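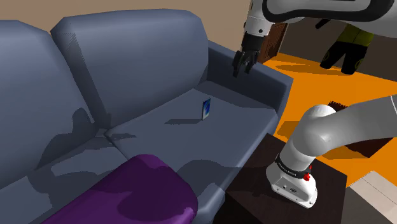 Chih-ming Fung thinks the hardest thing in a living room, if you happen to be a robot arm, is the shadows. Furniture stays put and walls are easy. A shadow slides over everything, changes shape when the arm moves, and can look a whole lot like an object if you have never been told what a shadow is.

12/1/21
By the Astbridge Notes staff

Search this site Enter keywords Go

Fung runs the Alia project at Astbridge, where a small group has spent the past year teaching a simulated arm to find and pick up household things in simulated homes. The rooms come out of Urnier, the group's own room builder, and they are a cheerful bunch of rooms. Orange floors, purple cushions, a big blue-gray sofa with an arm parked right up against it. We sat down to talk about one result in particular, and ended up talking for most of an afternoon (our fault, we kept asking to see more rooms!).

The result is easy to state. The group took an arm that had been trained in evenly lit rooms and asked it to reach for a phone on a sofa in rooms with strong, low light. It did badly. Then they trained a second one the same way, except that every practice room was shown to it twice, once with the light as it was and once with the light swung around to a new spot, and it was marked down whenever its guess about the object's position changed between the two.

"That is the whole trick," Fung says. "The phone didn't move. So your answer shouldn't move. We just say that to it over and over, in a very patient voice."

They call the method light pairing. On a set of 34 test rooms that neither version had seen, the version trained with pairing got a good grasp in 26. Fung is quick to say that 34 is a small set and that a bigger one is in the works. Still, you can hear how pleased the group is. The first time the numbers came up, Fung made the students run it again from scratch before anyone was allowed to celebrate, and they got the same count.

Why a phone? It was picked because it is annoying. Stand a phone on its edge on a seat cushion and from one side it is a nice bright rectangle, while from another it is a dark sliver. The long shadow it throws is often easier to spot than the phone. Early on, the arm would go for the dark stripe with total confidence and close its fingers on upholstery.

"I loved those failures," Fung says. "I have a folder of them. You look at the view from the wrist and you think, well, sure, I might have grabbed that too."

The wrist view turned out to matter more than the group had planned for. Each practice run is recorded from 2 kinds of viewpoint, one out in the room and one close in with the fingers. From out in the room the arm can learn where its own shadow falls. From close in, it mostly sees fabric, fingertips, and whatever is between them. 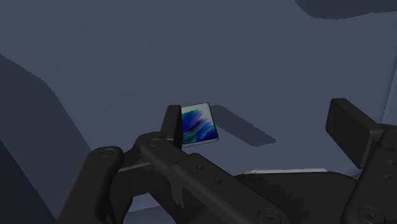 Could you skip the close view and save the computing time? The group tried it, and grasps got sloppier in the last few inches, with the fingers arriving a bit to one side of the phone.

What Fung is most excited about is how little the method asks for. There are no hand-drawn labels for shadows anywhere in the training data. The arm is never told "this dark patch is you" or "this dark patch is the cushion." It only gets the pairs, and the grading.

"People expect me to say we built a shadow detector," Fung says. "We didn't, and I would be bad at it! I tried in grad school. You end up arguing with yourself over where the edge is."

There was a rough stretch last January when nothing worked. The group had been swinging the light by tiny amounts, thinking small steps would be gentler to learn from, and the arm simply ignored the changes. A student suggested being rude about it and throwing the light clear across the room. Now the swing is never less than 60 degrees, and the training settled down within days.

Fung pulls up another view of the room to show how much a single arm can darken. The base, the links and the fingers each throw something, and most of it lands on the same stretch of seat where the arm is supposed to be looking.
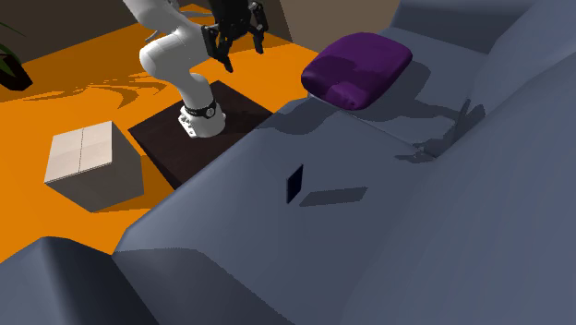

And that is before anyone adds a second lamp, which is next on the list. Two lights mean two shadows per object, sometimes crossing, and the pairing method has only ever been tested with one. Fung guesses it will hold up but won't put money on it. After that come shiny tabletops, then curtains that let light through in stripes, which one student has been asking for since the spring.

The group also wants to put the trained version on a real arm. A first session is planned for the workshop downstairs, with an old couch and a floor lamp on wheels. "Somebody gets to push the lamp," Fung says. "I've already called it."

Contact Astbridge Notes | Copyright Astbridge Notes, all rights reserved | Back to top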